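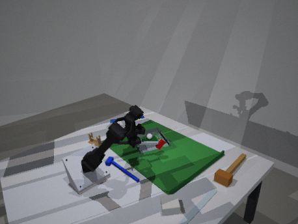
Scene rules for simulated tabletop tasks: what changes in May

The Kaltix working group has finished its revision of the scene rules for simulated manipulation tasks. The new text applies to anything submitted to the shared Ultwood task library from May onward. Scenes already in the library stay where they are, but they will be marked as checked against the old rules until their owners resubmit them.

The old rules were written when most of our scenes held one arm, one object and a bare table. That is no longer what people send in. A typical scene now has a single arm on a mounting plate, a mat, some kind of tray or frame, and several loose items such as toy tools, blocks and a ball, with lighting that throws the arm's shadow over the mat and up the wall behind. The old text had very little to say about most of that.

The group went through 570 submitted scenes before it started drafting. Of those, 177 had at least one fault that would have changed a test result. The most common fault was an object that started out slightly inside another one, so that the physics engine pushed the two apart in the first moments of the run. The next most common was an object listed in the task file under a name that no longer matched the model being loaded.

The main changes are as follows.

Start poses. Every loose object must be at rest before the arm is allowed to move. The scene has to be stepped with the arm held still until nothing is moving, and the settled poses are the ones that get saved. An object may start tilted against another, or resting on the edge of a tray, but it has to be stable there. Round objects need particular care. A ball on a flat mat with no rolling friction set can drift for a long time at a speed that is hard to see on screen, and scenes that do this will be sent back.

Objects the task doesn't use. These are now called bystander objects in the text. They are allowed and encouraged, and they must be listed in the task file along with everything else. The file has to say whether touching one counts as a failure, a deduction or nothing at all. Under the old rules this was left to whoever ran the test, and two labs could report different scores for the same motion. If a bystander lies between the base of the arm and the work area, the file should also say whether the arm may push it aside.

Base mounting. The mounting plate must be part of the collision model. Some submitters had been treating it as decoration, which let the arm fold down through its own plate without penalty. A tilted plate is fine as long as the tilt is written in the task file and the gravity direction is left alone. Please don't rotate gravity to imitate a tilted base. It gives the right answer for the arm and the wrong one for every loose object on the table.

Lighting and shadows. A task that depends on camera input has to be run under at least 4 lighting setups, and one of them must place the arm's shadow across the work area. Groen raised this point during the comment period after its own tests showed a grasp detector reading the shadow of the fingers as a second gripper. Tasks that take object poses straight from the simulator are exempt and need only one setup.

Color. The task file may name an object by color only if no other object in the scene would fit the same name. "The block" and "the blue one" have both caused trouble. Use the kind of object and the color together, and add size or material where there are two of a kind, as with a pair of hammers.

Contact settings. Friction and stiffness values must be given for each object. A single global value is no longer accepted. Where a value was guessed, write "estimated" next to it. There is no penalty for an estimated value, and the reviewers would much prefer to see the word than a number with three decimal places and no source.

Reporting. A result should give the number of runs, the number of successes and the number of runs stopped early, with the reason for each stop. Runs that fail because of a simulator error are reported separately and may not be quietly repeated. The random seed for each run goes in the results file.

Two proposals were left out. Dridach had asked for a limit on the number of objects in a scene, on the grounds that crowded tables are slow to simulate. The group decided that speed was a matter for each lab. There was also a request to require a matching physical setup for every simulated task. Most members supported the idea in principle but few could pay for it, and it has been moved to the list for the next revision.

The comment period brought in 137 comments, and all of them have been answered in the log that comes with the rules. If you sent one in and disagree with the reply, you can reopen it through the usual form until the end of the month.

A checking script is included with the new text. It loads a scene, lets it settle, looks for overlapping objects and compares the names in the task file with the loaded models. It does not check lighting or contact values, which are still reviewed by hand. Run it before you submit and attach the output. Submissions without it will wait in the queue until it arrives.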